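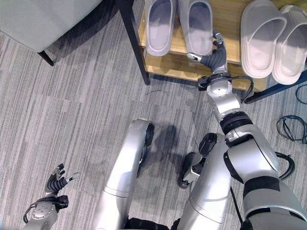
## The slipper club

I thought robot clubs were all football and mazes. At Plistcombe they tidy shoes! The students call their entry Zulta, and the rules of the Rotari cup give them 155 seconds a run.
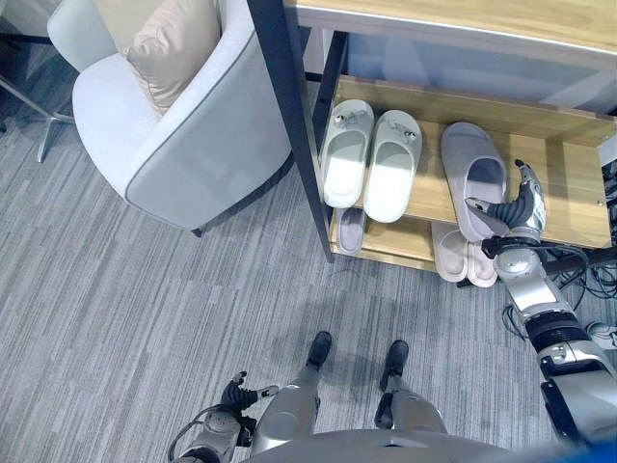
*Page last changed: April, teatime*

I had a go at the controls myself and was hopeless – my thumbs are far too keen. Hands are the hard bit, apparently, and straps are worse.
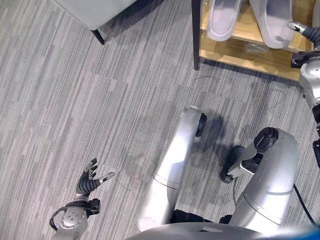
Somkiat Ruangrit reckons slippers teach you more than blocks ever will, and that every new member should start with them. 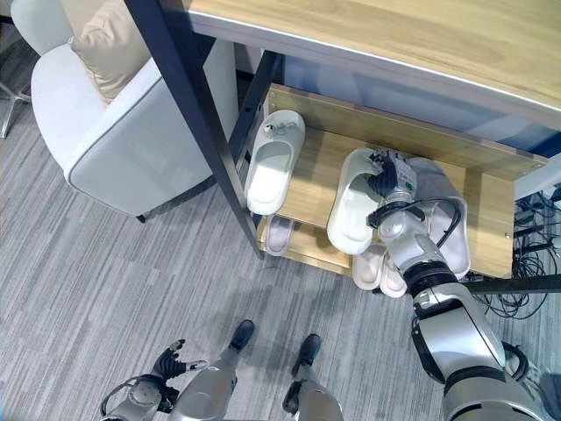 I stayed till nearly nine, eating their biscuits and arguing about grip. They're off to the Wannasri heats next, up against 32 teams, and I've already asked for a seat near the front.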